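Der Posten

Im Juli lag die Liste immer noch auf meinem Schreibtisch. Dreiundzwanzig Zeilen hatte ich gestrichen, der Greifer stand weiter drin: 3320 Euro, Lieferant Kusell, Lieferzeit offen. Pretex hatte ein Angebot geschickt, das 306 Euro darunter lag, aber ohne Kabelsatz.

»Der Arm ist bezahlt«, sagte die Chefin. »Warum kostet er immer noch Geld?«

Ich sagte, der Arm sei das Billigste daran. Sie schrieb etwas an den Rand und klappte die Mappe zu.

Um sechs waren die anderen weg. Ich ging hinunter in die Werkstatt, obwohl ich dort nichts zu tun hatte. Für die Wanne gab es keinen Beleg. Für die Holzklötze auch nicht, zwei rotbraun, zwei grün. In meiner Tabelle kamen sie nicht vor.

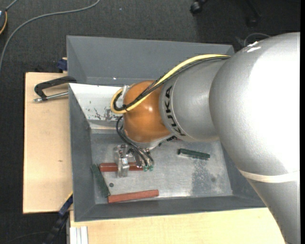
Ich setzte mich auf die Treppe und rechnete noch einmal. Wenn wir die Wartung bei Morrison auf das nächste Jahr schoben, wurden 980 Euro frei. Dann fehlten noch 41, und die konnte ich unter Büromaterial finden.

Oben trug ich die Zahlen ein und legte die Mappe zurück auf ihren Tisch. Den Kabelsatz schrieb ich mit Bleistift dazu.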